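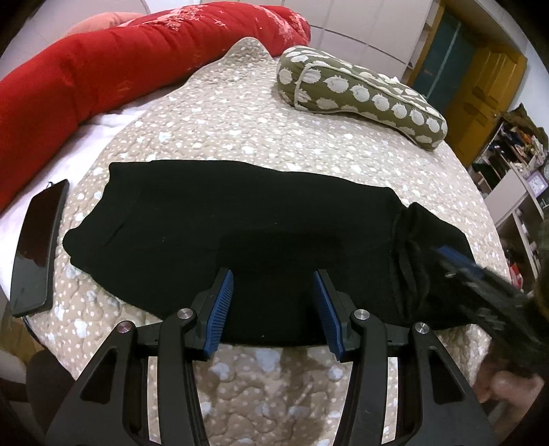

Figura 1. Peça preta estendida sobre a cama, com as garras manuais em posição.

Secção 3. Preparar e conduzir a demonstração de dobragem

Esta secção destina-se a quem recebe visitantes num dia aberto com o conjunto de garras manuais Lobo. Pressupõe que as garras já estão montadas e carregadas. A brochura da Clellico fala em "dobragem doméstica sem esforço". Quem escreve estas instruções assistiu à demonstração de Tretcombe e aconselha a não repetir a frase diante do público.

3.1 Antes da chegada dos visitantes

1. Estenda uma única peça de roupa ao centro da cama. Deixe as restantes fora do alcance das garras.
2. Confirme que cada garra abre e fecha até ao fim do curso. As almofadas azuis estriadas devem ficar frente a frente.
3. Passe um pano seco pelas estrias. O cotão acumula-se ali e o tecido começa a escorregar.
4. Faça uma dobragem completa sem público. Se falhar, repita com outra peça antes de culpar o equipamento.

Nota: a roupa preta mostra mal os vincos à distância. Em Tretcombe, metade da sala não percebeu onde acabava uma dobra e começava a outra. Uma peça clara resolve o assunto, embora também deixe ver melhor os erros.

3.2 Durante a demonstração

5. Segure uma garra em cada mão e aproxime-as do tecido por cima.
6. Feche as pontas só sobre a camada que quer levantar. Uma colcha acolchoada prende-se com facilidade e vem atrás da roupa.
7. Levante, leve a extremidade para dentro e pouse. Abra as garras antes de recuar.
8. Alise com a parte exterior das pontas. Não use os dedos, por muito que apeteça.
9. Diga em voz alta que é uma pessoa a manobrar as garras. O cartaz fornecido com o conjunto diz "robô que dobra" e os visitantes acreditam no cartaz.

Cuidado: mantenha as mãos das crianças longe das articulações. Os braços fecham depressa e há folgas onde cabe um dedo pequeno.

Cuidado: não prometa prazos. A passagem destes movimentos para um braço autónomo está anunciada para julho, e já esteve anunciada para outras datas.

3.3 Perguntas habituais

"É mais rápido do que à mão?" Não. No ensaio de Cledthorpe, Gangadharan Rodrigues dobrou 18 peças com as garras e teve de recomeçar 2. Com as mãos teria acabado muito antes, e foi ele próprio quem o disse aos presentes.

"Então para que serve?" Para registar movimentos com que se possa ensinar uma máquina. Se esse ensino resulta numa casa comum é matéria por demonstrar. O fabricante refere 100 dobragens por sessão, sem indicar quantas ficaram aproveitáveis.

3.4 No final

10. Pouse as garras abertas, com as pontas viradas para dentro da mala.
11. Anote as tentativas falhadas na folha de registo, incluindo as que ninguém viu.

Revisão do texto: maio de 2024.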